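Is "pasture-raised" on an egg carton worth paying double for?

Posted in Food Labels and Farming

Maysoun Moussa

I've been buying the Cundis pasture-raised eggs from the co-op in Kornedbridge since September, and I'm starting to wonder what I'm paying for. The carton has a barn on it, a sunrise, and a little paragraph about hens "living the way nature intended." The store brand is half the price and has a plain blue carton with no paragraph at all.

I wrote to the company and asked how many hens they keep per acre and how many hours a day the birds are outdoors. I got a friendly reply that answered neither. It said their farmers "go above and beyond industry standards." I wrote back asking which standards. No answer yet.

My brother-in-law says the yolks are darker, so the hens must be eating grass. I'm not convinced. I've read that yolk color can be changed with marigold or paprika in the feed, and I don't see how I'd tell the difference from my kitchen. They taste fine. The cheap ones taste fine too. We mostly eat them fried or on toast, so maybe I'm the wrong person to judge.

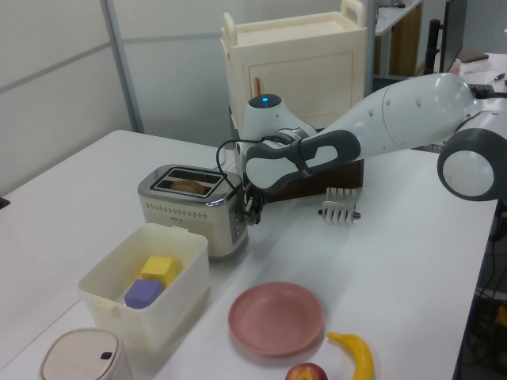
What I'd like to know is whether any of these words are checked by someone who doesn't work for the egg company. Cage-free, free-range, pasture-raised, natural, farm fresh. Is there one I should look for, or should I buy the blue carton and spend the difference on better butter?

Posted at 7:40 pm

3 replies

Chih-ming Tam

I kept layers outside Fokville for six years and sold to two of the small brands, so I've seen this from the other end. Take it for what it's worth.

"Farm fresh" tells you nothing. All eggs come from a farm of some sort. "Natural" is nearly as empty, and it doesn't tell you how the hen was kept. "Cage-free" means no cages, which is something, but the birds can spend their whole lives inside a crowded barn. "Free-range" means they have access to the outdoors. Access can be a small door at one end of a very long building, and hens that weren't let out when they were young often don't bother to use it.

"Pasture-raised" is where the outside certifiers matter. The stricter ones want 108 square feet of outdoor space per bird, with the land rotated so it has a chance to grow back. If the carton says pasture-raised and carries a certifier's seal, go to that certifier's website and read the actual rules. They're dull but they have numbers in them. If it says pasture-raised and there's no seal, you are trusting the company, and from the letter you got I wouldn't.

When I sold to Kristiansen they sent a man out once a year. He walked the fence line, counted the doors and looked at my feed receipts. The other buyer never sent anybody. Same eggs, same price on the shelf, same sort of drawing on the box.

You're right about the yolks. I could turn mine nearly orange in January with what I put in the feed, when there wasn't a blade of grass out there. Customers loved it.

One more thing to check is the pack date. It's a three-digit number on the end of the carton that gives the day of the year, so 029 is January 29. A fancy carton that has sat in a warehouse for a month is still a month-old egg.

eggs_over_uneasy

It's all marketing, buy the cheap ones. An egg is an egg.

Gravelroad Hens

Don't agree that an egg is an egg, at least from the hen's point of view. But I do agree with Chih-ming about seals. I'd add that organic is a separate question. It covers the feed and requires outdoor access, but there have been long arguments over whether a roofed porch with a concrete floor counts as outdoors. So organic by itself won't get you the hens on grass that you're picturing.

If there's a farm stand near you, go and look. Ask how many birds and how much ground. A neighbor of mine has 2,000 hens and will tell you so to your face, and he'll show you the mud too – it isn't pretty by the end of winter. Some of the small places are worse than the big ones, so don't assume that a hand-painted sign means anything either.

Maysoun Moussa

Thanks. I went and looked at the Cundis carton again and there's no seal on it, only a green circle with a leaf that says "Our Pasture Promise." I can't find what the promise is. I'll try one with a real seal next time and see what it costs.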